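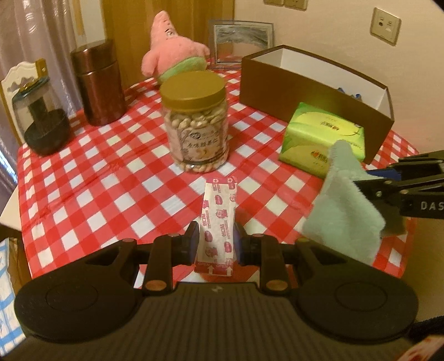
Where should the plasters live if the kitchen table is where everyone ends up needing them?

Near the table but off it, in a drawer or a small lidded tub that a grown-up can reach without getting up on anything.

The Everyday Table, session three: small things and soft things
Edgars Baranauskienė, Votavley Evening Classes, room 164

Hello again. These are my notes from the session, tidied up a bit, for those of you who missed it and for those of you who were too busy talking about moths (you know who you are!). Last time we did crockery. This time it's the odds and ends that collect on a table between meals, and then the cloths, both the one on the table and the ones you wipe it with.

Small packets

A single wrapped plaster is about the easiest thing in the house to lose. It slides under a plate, it goes out with the crumbs, it gets shaken into the garden with the tablecloth. On a red and white check it's worse, as a white and pink wrapper more or less disappears into the pattern. I like the cheerful ones with cartoons on, and children will put up with a lot for a cartoon, but they do hide well.

So, small packets come off first, before you move anything bigger. Stand them upright in something shallow, all the same way up. If the wrapper tells you which end to open, and plenty have OPEN and a little arrow printed on the tear strip, put that end where you can see it. Keep the outer box too, or at least cut off the bit with the date and tuck it in behind. Somebody asked whether old plasters matter. The sticky goes long before anything else does, in my experience, and a plaster that won't stick isn't much use on a knuckle. Mine get a going-over every April, along with the spice shelf.

Jars that stay out

I'm quite relaxed about a jar of peanuts on the table. A clear jar with a screw lid is a good thing to have standing about: you can see what's in it and how far down it's gone, and the lid keeps the nuts from going soft. What I do ask is that you lift it to wipe, every time. Don't wipe round it. And wipe the bottom of the jar while it's in your hand, or you'll put the ring straight back where it was.

If you decant into a jar of your own, label it, with the date. Peanuts most of all, for the sake of visitors who can't have them. Then wash your hands before you touch the cloths. Peanut dust gets everywhere, and a fluffy cloth will carry it round the whole kitchen for you.

Fluffy cloths

We spent longest on this and I could have gone on! A fuzzy cloth picks up crumbs beautifully and lets go of them very badly. Shake it outdoors, then pinch it in the middle and let the rest hang, and run your other hand down the folds. You'll feel the grit. Flat on the table you'd miss it.

For washing, keep them away from towels, which shed, and leave out the fabric softener, which coats the fibres and spoils them for wiping. If I'm doing one by hand I use a bowl of warm water and a small squirt of washing-up liquid, squeeze it through, rinse until the water's clear, and hang it by one corner. Pale colours, mint green and the like, show tea at once. I count that in their favour.
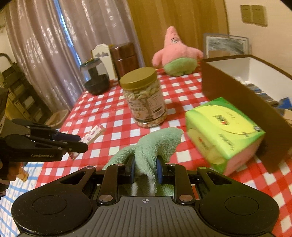

The tablecloth itself

Gingham forgives a great deal. Creases hardly show once the plates are on, and I'd sooner you used a wrinkled cloth than kept a pressed one in a drawer. On a round table the drape is the tricky part. Put the middle of the cloth on the middle of the table, smooth outwards with flat hands, and let the folds fall where they like over the rim. If you begin at one side you'll be tugging at it all evening.

Red cotton can run the first few times, so wash it alone and cool. Dab spills, don't rub. For a greasy mark I mix a teaspoon of washing-up liquid into 200 ml of warm water, dab that on from the back of the cloth, leave it while the kettle boils, and rinse.

To do before next time

Clear your own table once in this order: small packets, jars, a wipe, then the tablecloth off and shaken outside. Check the folds before you shake. Have a look at the dates on your plasters.

Bring one cloth you can't get clean, unwashed please. We'll be working at the sinks, so roll-up sleeves. The next session covers tea, wax and beetroot, and I'll bring the beetroot.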